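Every March the same argument comes up at the school board in Jalville: should the robotics club get money for a second real arm, or should the students do most of their work in simulation? I coach the club, and I think simulation should come first. Parents mostly disagree with me.

Their case is easy to understand. They came to the Tratelport meet last year and saw machines on tables, and they want their kids to have one. A screen looks like a video game to them.

But our one real arm has 20 students waiting on it. In an ordinary Monday session each of them might get 3 minutes. In the simulator a student can run the same reach 100 times, change one number, and run it again. Mistakes cost nothing there, so they make more of them, and they write them down.

Flanagan, the club across the river, went the other way and bought hardware first. Their students are good with a wrench. They also spent most of the fall waiting for parts.

I would still want every student to finish on the real arm. Friction and loose cables need to be met in person – no program of ours teaches those well. My point is about the order of things and where the next dollar goes. 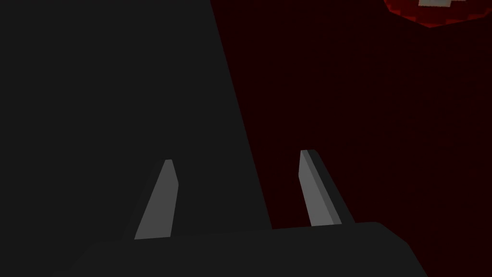 Two views from the simulator, the second with both arms showing.

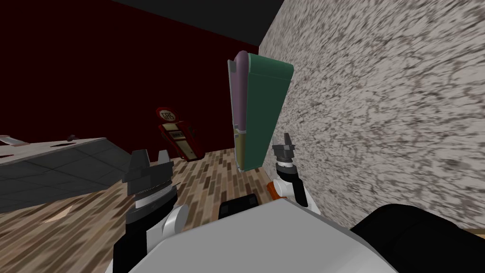
## What I am asking for

Put the money into 2 better computers and keep the lab in Gulport open an extra evening. Then look at the arm again next year.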